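Vulenness word list

A spelling list for people who make word games, put together by me (Vaughan McPhee) over far too many evenings.
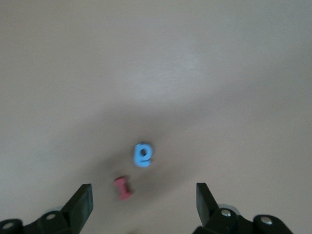
I started this because my sister wanted a list of short words for a game she was making, and every list I found was stuffed with things like "aa" and "zax". Fine for tournament players, no use at all for a seven-year-old! So I wrote my own, and then it grew.

What you get

words.txt has 1181 words, one per line, all lower case, British spelling (so it's "colour" and "grey", and please don't send me a fix for those).
short.txt has the 245 words of three letters or fewer.
tricky.txt is the fun one: 699 words that people often get wrong, with the usual wrong spelling after a tab.

No word is longer than 9 letters. I did try going longer but the grid in my sister's game couldn't fit them, and I never went back to it.

Where the words came from

Mostly my own head, plus a big heap of suggestions from Nives Vitale and Saeed Alipour, who both teach reading and have strong views on "yacht". Nives won the argument, so it's in. Names, places and swear words are out. If a rude one has slipped past me, do open an issue.

Known problems

Plurals are a mess. I put "mice" in and left "geese" out, and I can't remember why. There's also a stray blank line at the end of tricky.txt which upsets some spreadsheet programs.

Using it

Do what you like with it, paid or free. A mention is nice (Sepehr Esfahani put one in his crossword maker, Vetent, and I was chuffed for a week). Next update should be in October, with the plurals sorted.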